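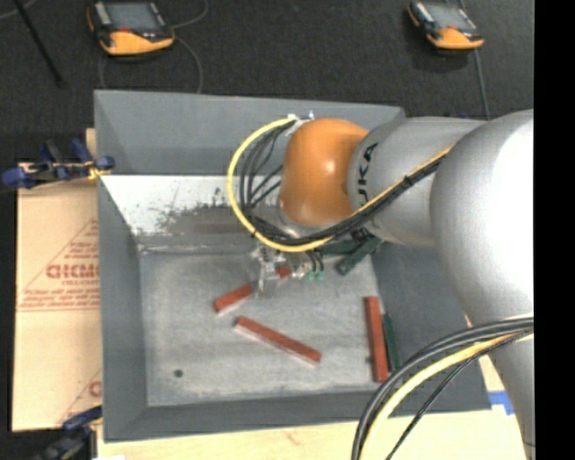 KUKA arm over the gray bin, scuffed back wall.

02/08/2018

Listened to the Gredley transfer again, both sides, on the small monitors. Still not convinced. The label sheet calls it a "full dynamic" master of the Butier EP and to my ears it is the old CD master turned down. Kick drum has the same flat top on track two. Cymbals hiss the same way.

Matched levels by ear first, then with the meter, left channel only. The gap I thought I heard in the bass went away once they matched. So much for the long thread praising it.

Coelho tape is a different story, maybe. Guitars sound wider, but the tape runs slow and everything sounds heavier when it runs slow. Test tone reads 940 where it should be 1,000. Fix the speed before anyone writes "crushing" in the notes again.

Grikimstead demo: 26 minutes, one mic, mostly room. The vocal is buried and I would leave it there. Tried a cut at 2,000 – less harsh, also less of a band. Undid it.

To do: ask Gredley for the unmastered files. They promised them in October and sent MP3s.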